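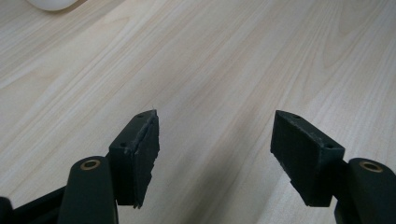 14 August 2024

Proofing day for Deklow, issue 4. Printer at Stokow sent the second set of proofs and the blacks have gone brown again. They call it "warm." The whole middle act happens in a coal mine, so warm is a problem.

Checked all the lettering on pages 1 to 22. Found 3 balloons with tails pointing at the wrong sister, one of them during the confession, which would have changed the plot quite a bit. Fixed those. Left the misspelled "sepulcher" on the tomb because Deok-su Ki drew it by hand in June and says the mason was drunk. It's in the script now.

Print run stays at 2,385. Preorders stand at 231, so the closet will be full until the next ice age. Pundotcombe still wants a variant cover and still won't say of what. I sent them the horse. Everyone likes the horse.

Gutter test: the double spread on 12–13 loses the villain's nose at the fold. Shifted the left half out a hair and reprinted on the office machine. Nose restored, ear gone. Will try again with the art split and a little overlap – Dong did it that way on their last anthology and the noses came out fine.

To do: new black mix to Stokow, ask for a swatch on the real stock this time. Deok-su to redraw the ear regardless.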